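Bruletti tabletop arm, after a season in our packing room

Four stars, and it would be five if the manual had been written by someone who had met a pear.

We put up fruit plates and gift boxes at Gaso, a small outfit with one long room and a cold store. The arm came through Bakhtiari, who set it up in a morning and left us a laminated card of settings. I was ready to dislike it. By October I was the one asking for a second!

What it does for us is the dull bit: pick up a piece of fruit, set it down, do it again. We log every piece, and the count stands at 3581 handled with 137 sent back to us as bruised or dropped, most of those in the first fortnight when we had the grip far too tight. Apples are easy now. Pears still need the slow setting, and grapes we do ourselves.
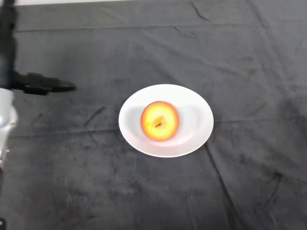 The change for the people on the bench has been bigger than I expected. My wrists used to ache by three in the afternoon and they don't any more. We swap over every 20 minutes, one person minding the arm while the others do ribbons, cards and checking, and the talk has come back into the room because we're no longer all counting under our breath. No hours were cut, which we asked about before it arrived — I'd tell anyone to get that in writing first.

Grumbles: the stop button is on the wrong side if you're left-handed, and the spare finger pads cost 268 for a set. We tried the cheaper Pornari ones and they went shiny within a month.

Would I go back to doing it all by hand? Only for the grapes.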